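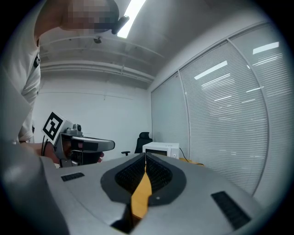 Sun 16 February

In on a weekend again, mostly for the quiet, and I'm glad of it. I meant to stay an hour and sort out the room before Mirela Xavier and the others are back, and of course one thing led to another and I've now had two pots of tea and most of a packet of ginger biscuits (I owe the tin a packet).

Lighting first. I've come round to the long fluorescent up top. I grumbled about it all through spring and wanted to swap the lot for something softer, but I did the small-parts sorting under it today and the colour of things was easy to judge, greys especially, and my eyes weren't sore after. The desk lamp from Ravby can go back to the front office, where they've been asking for it very politely. Its arm droops anyway.

The ceiling is another matter. With the beams left bare every voice goes up and comes straight back down, and when two people are talking at one end you can't hear yourself think at the other. I clapped in all the corners like a fool and the worst is underneath the pipe. Mastbridge do a felt panel that hangs on two wires, and I'd like to try 3 of them between the beams before we commit to a whole ceiling's worth. Nothing is to be hung from the pipe itself, please, however handy it looks. I did ask building services which system it belongs to and they've promised to find out.

Read the meter twice with the door shut and nothing running, 68 both times, which can't be right. Either it's set to the wrong weighting or the battery is going. Will try Helmy's meter tomorrow and write the number here beside mine.

Storage: the Ondo drawers are labelled now, all 7 of them, in my best printing. Cables are in the bottom one, coiled and tied with the cloth ties (the plastic ones bite, and I spent far too long cutting them off). Screws are sorted by length and not by head, so if you favour the other way, come and argue with me before you tip them out! Spare felt feet for the chairs are in with the tape. I've left the top drawer for whatever people empty out of their pockets at the end of the day, because we all know that's what it will become.

Budget, while I remember: 3,000 left for the room until May, and that has to cover the panels and a decent mat to stand on. I'd sooner put the money into the mat than the panels if it comes down to it. My knees vote the same way.

Still to do
Ring Mastbridge about a sample panel and ask what the wires are rated for
New battery for the meter
Lamp back to the front office
Find the other key to the tall cupboard (Mirela, did you have it on the blue ring?)
Ginger biscuits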